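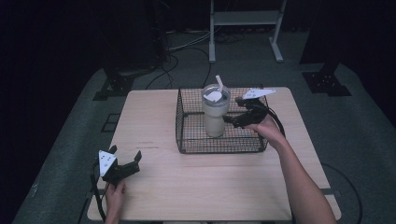 9/12/19

The public library in Zamen has extended its evening hours for the autumn term. The reading room now closes at 9 p.m. on weekdays, and residents may borrow up to 14 items at one time.

The change follows a survey held in June, to which 1230 cardholders replied. More than 300 of them asked for later opening.

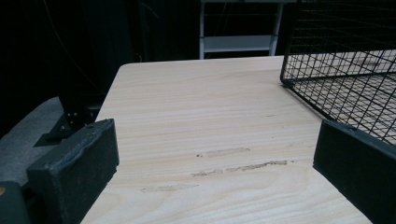
Funding for the added hours comes from the Bodnár bequest, which also pays for the local history shelves. Parking remains limited after 6 p.m., and visitors are advised to use the lot on Pulladura Street. Renewals may be made by telephone until closing.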